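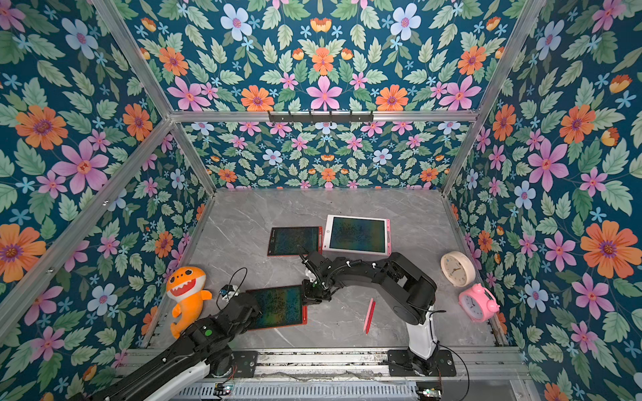

Les tablettes à dessin se rangent debout

La pile horizontale reste le mode de rangement par défaut des tablettes à dessin pour enfants, à la maison comme en ludothèque. C'est un mauvais choix, et je le maintiens malgré les objections reçues depuis juin.

Le problème tient à la surface. L'écran sombre à reflets irisés occupe presque toute la face et n'a d'autre protection que le léger relief du cadre. Dans une pile, chaque appareil frotte contre le dos du suivant dès qu'on en retire un. Si les formats diffèrent — un cadre rouge d'un côté, un cadre blanc et rose un peu plus large de l'autre —, le bord du petit modèle porte directement sur l'écran du grand. Un bouton rond placé sur le côté gauche subit la même pression.

Le stylet aggrave les choses. Mal enfoncé, il dépasse du cadre et s'accroche au voisin. On tire, il tombe, on le retrouve le dimanche sous un meuble, ou jamais.

À la ludothèque de Tumside, Kanako Matsuda a remplacé les piles par un casier à fentes verticales, référence 502 chez Paiva. Les fentes font 10 mm de large et le fond est garni de feutre. L'extraction se fait par le haut, à deux mains, une de chaque côté du cadre. La prise à une main par un coin est à proscrire : elle tord le boîtier et amène le pouce sur l'écran.

Chi-keung Hsu m'oppose l'encombrement. L'argument est recevable pour deux tablettes, beaucoup moins pour huit. Une pile de huit n'est stable qu'à condition de ne jamais toucher à celle du bas, et c'est toujours celle-là que l'enfant réclame.

Tarun Katiyar préfère les laisser à plat, côte à côte, sur une étagère dédiée. Je n'y vois pas d'inconvénient technique, sous réserve d'un écart entre les cadres. Posées presque bord à bord, elles se chevauchent au premier déplacement. L'étagère doit aussi rester réservée à cet usage, condition rarement tenue plus d'une semaine.

Reste la housse individuelle, type Sedby. Elle protège correctement, mais suppose que quelqu'un remette la tablette dedans. Je n'en recommande l'emploi que pour le transport, stylet logé à part.

Le casier de Tumside a un défaut : les fentes sont trop profondes pour les petits formats. Une cale de 2 cm au fond suffit.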